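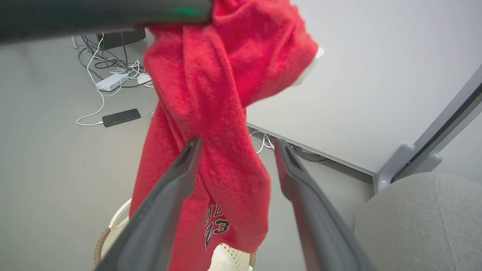
Leena Salminen asks whether a fleecy top with a printed number should be folded or hung, as hers has come out of the cupboard with a crease through the number every winter. The household guidance issued by Sandham Residential Services has until now been silent on garments of this kind. The page below has been revised to cover them and replaces the section formerly headed Jumpers and Sports Tops.

Caring for and storing fleecy garments with printed lettering

Scope

This guidance applies to soft, raised-pile tops such as fleeces, brushed jerseys and fluffy sweatshirts, where letters or numbers have been printed on the fabric. It does not apply to hand-knitted wool, to garments with sewn-on badges, or to waterproof outer layers, for which separate pages are available from the residents' office.

Residents should always read the care label first. Where the label and this page disagree, the label is to be followed.

What you will need

A clean, flat surface at least as wide as the garment with its sleeves spread
A soft clothes brush
Plain white tissue paper, two sheets for each garment
A shelf, drawer or lidded box with room to spare
A broad, rounded hanger, if the garment is to be hung for a short period

Before washing

Empty the pockets. Close any zips and fasten any buttons. Turn the garment inside out so that the printed area is on the inside, and make sure that both sleeves have been pulled fully through. A sleeve left half turned will twist during the wash and hold water.

Red garments and other strong colours should be washed apart from pale items for the first few washes. Residents using the shared laundry are reminded that a machine should not be filled to the top of the drum with fleecy items, which take up more water than their size suggests.

Washing and drying

Set the machine to a cool, gentle programme and use a mild liquid detergent. Fabric softener is not recommended. It leaves a coating on the pile, which then lies flat and collects dust.

When the programme ends, take the garment out promptly. Garments left in a heap tend to set in whatever folds they have fallen into, and the printed area is usually the last part to recover. Hold the garment by both shoulders and shake it gently. Do not lift it by one cuff or by a handful of cloth at the neck, as the weight of the water will pull the fabric out of shape.

Lay the garment on a rack or a dry towel, still inside out, and smooth it by hand. Keep it away from radiators. Turn it the right way out once it is dry to the touch and leave it for a further 2 hours before putting it away. Thick seams, especially under the arms, hold moisture longer than the body of the garment.

Restoring the pile

Brush the fabric lightly in one direction, beginning at the hem and working towards the shoulders. Brush around the lettering and not over it. If the pile has become matted, hold the garment in a steamy bathroom for 10 minutes and brush again. An iron must not be placed on the pile or on the print.

Small bobbles may be removed with a fabric comb. Work slowly and keep the cloth flat with the free hand.

Folding

The usual method of folding a top, with the sleeves behind and one fold across the middle, places the main crease directly through a number on the chest or back. The following method moves the creases to plain areas of the cloth.

1. Lay the garment on the flat surface with the printed side facing up. Smooth it outwards from the centre with the palms of the hands.

2. Place one sheet of tissue over the printed area. The sheet should extend past the lettering on every side.

3. Turn the garment over, keeping the tissue in place with one hand.

4. Fold in one side, together with its sleeve, along a line that passes just outside the lettering. Lay the sleeve straight down towards the hem. Repeat on the other side.

5. Bring the hem up as far as the lower edge of the print and no further. On a long garment this will make a deep fold; on a short one it may be only a hand's width.

6. Fold the shoulders down to the upper edge of the print, laying the second sheet of tissue inside the fold.

7. Turn the whole garment over. The lettering should now lie flat on top, with no crease running through it.

Where the print is very large, step 6 may be left out and the garment stored longer. Manolis Bakalis, who revised these steps, advises against forcing a wide number into a narrow drawer – a box on a shelf is the better choice.

Rolling

Rolling is acceptable for travel and for storage of a few days. Roll loosely from the hem, with the print on the outside of the roll. A garment that has been twisted as it is rolled will show diagonal marks when opened, so the edges should be kept level throughout.

Hanging

Fleecy tops may be hung overnight or between wearings. They should not be hung for a whole season, as the shoulders will stretch. Use a broad hanger, and insert it from the hem so that the neck is not pulled. Hooks are not suitable.

Storing for the season

Garments are best put away in a dry cupboard with the heaviest items at the bottom. No fleecy top should have more than two others placed above it, and printed surfaces should not touch one another without tissue between them. Do not use sealed vacuum bags. The pile is crushed in them and may not recover fully.

Open the box once during the storage period, refold each garment along slightly different lines and replace any tissue that has become limp. Many residents do this in August, before the cooler weather.

Creases already present

Lay the garment flat with the print facing up and cover it with a clean, dry cotton cloth. Rest the hands on the cloth for a minute or so, then smooth outwards. Leave the garment flat overnight. Cracked or lifting print cannot be repaired by this method, and pressing harder will make it worse.

Further help

Printed copies of this page are kept in the laundry room. Questions about garment care may be left for Zoi Tsakiris at the residents' office, which is closed on Sunday and opens at 11 on all other days.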